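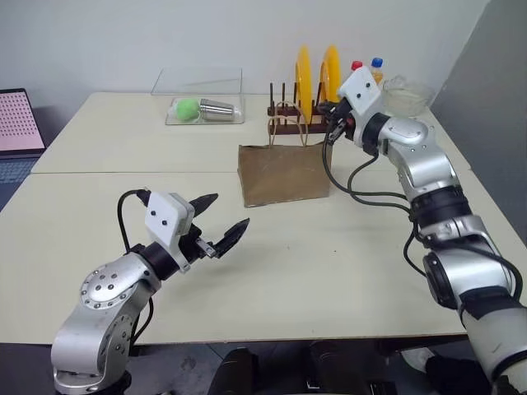 Kaiwen Duan thinks a dish rack on the table is a sign of a kitchen that never gets finished. I used to agree. Then I spent 30 minutes each evening in March drying plates and stacking them in a cupboard, only to take the same ones out at breakfast. A rack holds plates upright and lets them dry without a towel. Two plates in daily use can live there — the cupboard is for the ones guests get.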